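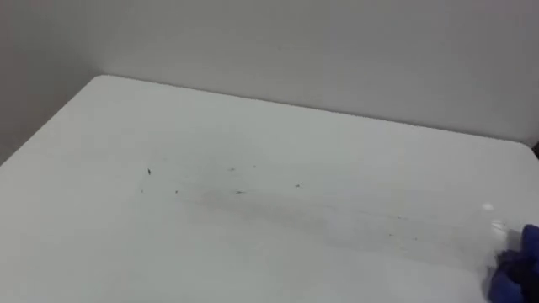 Photo: Kikham Surfaces

January 19, 2023 — Kikham Surfaces today released Serance 2, a revised care procedure for matte white desks and worktables in shared offices. The procedure covers dry debris, smudges and streaks on light tabletops and replaces the version issued in October.

Matte white tops show fine soil early. Small dark specks and a faint gray smudge can be seen from a standing position, even where the rest of the surface is clean. Wiping specks and smudges in a single pass tends to drag particles across the finish and leave fine parallel lines. Serance 2 separates the work into a dry stage and a damp stage.

In the dry stage, crumbs and dust are lifted with a soft brush or a folded dry cloth, working from the back edge toward the user. In the damp stage, a microfiber cloth is moved in straight, overlapping strokes along the length of the top. The cloth is turned to a clean face before each desk. Marks that remain are treated with Dredorix neutral cleaner, diluted 1 part to 40 parts water and applied to the cloth.

Kikham developed the procedure with Amegashie Facility Services, which maintains 3,252 desks under contract. Average cleaning time in the trial was 80 seconds per desk. Desks with rounded corners and those placed against a wall were timed separately — the rear seam adds one stroke.
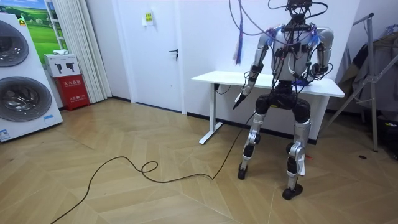
Source: Kikham Surfaces / Amegashie Facility Services

The procedure also applies to white desks with metal legs. Legs and feet are wiped last, with a second cloth. Cables clipped under the top are left in place, and cables on the floor are moved clear before floor work begins. Wood floors, including herringbone patterns, are dry mopped only under this procedure.

Serance 2 is available now to Kikham contract customers as a printed card and a PDF. Dredorix neutral cleaner is sold separately in concentrate form.

Press contact: Kikham Surfaces, Media Office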